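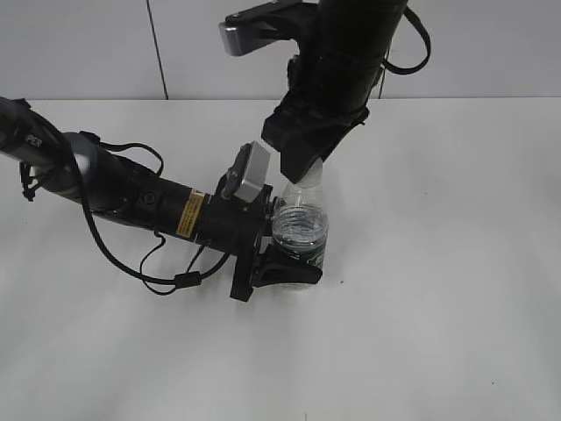
A clear plastic water bottle, standing upright on a white tabletop.

She had the kettle on before I'd gotten my coat off, and it was a good ten minutes before we got to the subject of water at all. We talked about the road in from Rolonville, and the plum tree, and whether I took milk. Then she sat down across from me, put both hands around her mug and said, "Well, you'll want to hear about the spring."

The spring is up behind Damonham, at the top of a lane that gets narrower the longer you drive it. She has been filling bottles there since she was a girl, when her grandmother sent her up with two glass jugs and a warning not to dawdle. "I dawdled every time," she told me. "There were frogs!"

These days she runs Rello, the little refill shop on the corner, where you bring your own bottle and pay by the quart. She opened it with 3 taps and a secondhand counter, and she worried the whole first month that people would laugh. A few did. By July she had 535 names in the notebook she keeps by the register, which is not bad going for a town where plenty of folks have a perfectly good faucet at home.

I asked what kind of bottle she likes best, thinking she'd say glass, and she surprised me.

"Oh, whatever you've got," she said. "I've had people come in apologizing for an old soda bottle. If it's clean and it doesn't leak, I'm happy. I'd sooner see a plain one used a hundred times than a fancy one sitting in a cupboard."

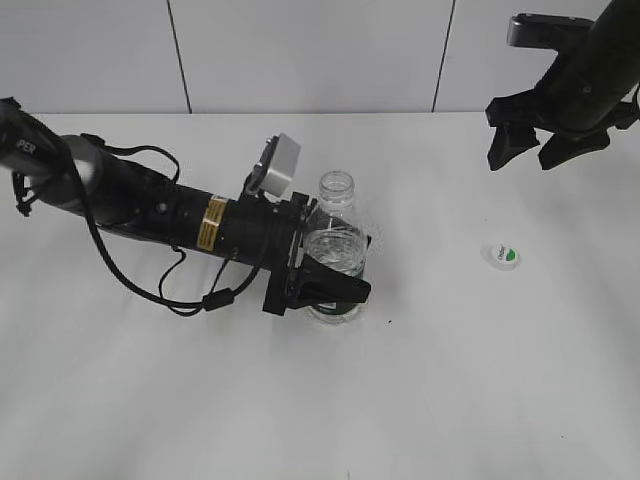
Her one firm rule is about washing. Warm water, a drop of dish soap, a bottle brush if the neck will take it, and then leave it upside down overnight with the cap off. "People rinse and think they've washed," she said, and she gave me such a look that I thought guiltily of the one in my car.

The spring itself she worries about more than she used to. Two dry summers in a row brought it down to a trickle, and the folks over in Frota, who share the same hillside, have started asking who gets what. She'd like to see a proper storage tank up there, one that holds up to 1,000 gallons, filled in the wet months.

"My grandmother would have said just wait for rain," she said, getting up to refill my mug without asking. "And she'd have been right, most years."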